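# Six weeks in at the towel line

August 13, 2018

So I promised an update on how things are going at Zostedwood now that part of the folding is getting handed over to machines, and wow, I have opinions!

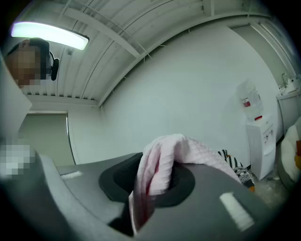 The biggest change for me is my shoulders. I used to do 16 carts on a long shift and come home good for nothing but the couch. Now I do way fewer by hand, and the rest of my day goes to sorting, checking corners and fixing whatever comes out crooked (waffle weave is the worst, it grabs onto everything).

Dorottya Deák moved over from the Hajdu building to run our training, and she's great, but six hours of it in one week was a lot. My brain was mush by Friday.

What I don't love is the pay question. We were told the new job titles would be sorted out by September and I still haven't seen anything on paper. There are 24 of us on the floor and we all want to know the same thing. I asked again this morning and got a "soon."

Anyway, more when I hear something. Lunch is over and I've got a cart waiting!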